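6 Open-Day Demonstration: Hand-Held Gripper

This section covers setting up and running the visitor demonstration of the Saber hand-held gripper. It applies to Kasness open days and to visits at customer sites. For bench calibration, see Section 4.

6.1 Preparing the station

1. Choose a surface that visitors can reach from one side. A table, a counter or a bed is acceptable. On a soft surface, press down any fold next to the object before each grasp.
2. Spread a plastic sheet over the working area. A checked sheet makes it easier for visitors to judge how far the pads are from the object.
3. Place one open container upright on the sheet. Do not use glass.
4. Check that the bolts on both arms of the gripper are tight. Do not exceed the torque printed on the service card.
5. Wipe both finger pads with a dry cloth.
6. Start the Drurkel recorder and confirm that at least 34 minutes of storage remain.

NOTE: Glossy sheets produce glare. If the preview shows white patches over the object, turn the sheet or move the lamp. Glare away from the object can be ignored.

6.2 Demonstrating the approach

1. Hold the gripper above the container with the pads open.
2. Lower it until one pad is on each side of the container wall. Keep the pads level with each other.
3. Stop before closing. Let visitors see the gap between pad and wall.

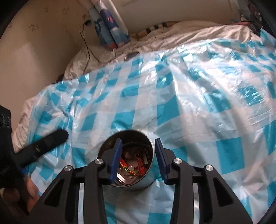

Figure 6-1. Finger pads on either side of a metal tin of braided cords, before closing.

4. Close the pads slowly until both touch the wall. Do not squeeze further - thin metal dents easily.
5. Lift the container straight up, hold for a count of three, and set it down in the same place.
6. Open the pads fully before moving the gripper away.

CAUTION: Keep cords and other loose contents below the rim. A cord caught between pad and wall can tip the container when the pads open.

6.3 Visitor turns

1. Allow one visitor at the gripper at a time.
2. Start a new recording for each visitor. Recordings shorter than 39 frames are discarded on upload.
3. If the container tips over, stop the recording, stand the container up and repeat from 6.2, step 1.

NOTE: The pads are rated for 2,000 closures. Enter the count in the station log after each open day and order replacements when 200 closures remain.

6.4 Closing the station

Stop the recorder, wipe the pads again and return the gripper to its case with the pads open. Fold the sheet with the used side inward. Rental units go back to Sururent with the station log in the lid pocket.

Saber Set-Up Guide | Issued 10 February 2024 | Sururent Equipment Support | Back to top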